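Floral Display for Shops and Windows
Week 5 handout: The Artificial Rose
Instructor: Lamai Srithong

Read before class. Yes, all of it. Last term's group did not, and the Lucero window went up with the stems still folded from the box.

Why we start with the rose

Customers know what a rose looks like. They may not be able to tell a ranunculus from a cabbage, and you can get away with a lot in a ranunculus, but everyone has an opinion on roses. If yours looks like a wadded napkin on a stick, you will hear about it from a man who came in to buy socks.

A fabric rose is also built in a way you can learn from. Petals are cut flat, shaped, and layered around a center. The outer ones are meant to open away from it. Most of the trouble you will meet is a petal that has gone back to being flat.

Reading the head

Before you touch anything, look at the flower from the height your customer will. For a tall window vase that means from underneath. Students hate this because it involves crouching. Crouch anyway. The underside of the bloom is where the shop economizes, and it is what the sidewalk sees.

Look first at the heart. It should be tight and a little secretive, with the petals overlapping. Then look at the rims. A rolled rim catches light and gives you two reds for the price of one. A flat rim gives you felt.
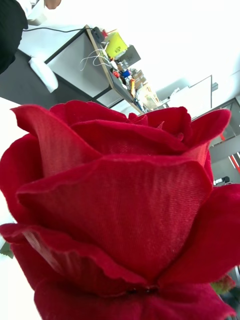 Fig. 1. Red fabric rose from below. Note the turned-back lip on the tall left petal and the brighter upper rim of the front one.

Velvety cloth is forgiving about color and unforgiving about edges. The rims in Fig. 1 are a little frayed or wavy in places, and I would leave them alone. Real petals are ragged too, and a rose with perfect edges looks like it came with a greeting card attached. Trim only the threads you can see from arm's length.

Look also at the lower left of the bloom, where one petal has a pale streak. The fabric is stretched thin there and the light gets into it. You cannot put cloth back. You can turn the stem so that side faces the wall, a technique with a long and noble history in retail.

Shaping, in order

Start at the outside and work in. Hold the petal near its base, never by the rim. Roll the rim back over a pencil and count slowly to yourself. Do not roll every petal the same amount. Leave the heart for last, and when you get there, consider going home.

Steam helps with bad creases. Keep it moving and keep it off anything glued. Chrysoula Moschos, who runs the practice room, has a collection of petals that students have steamed off, and she will show it to you whether or not you ask.

Leaves go on after the head is right. A few points of green at the base are plenty. More than that and you have a salad.

For next time

Each of you will shape 2 heads, one for a low bowl and one for a tall vase. The Demidia order gives us 200 stems, of which 179 survived October, so there is no need to guard yours like a dragon. Bring a pencil, small scissors and a lint brush. Black sweaters are at your own risk.

Read page 26 of the Clirska workbook on stem angles. Ignore the part about glitter.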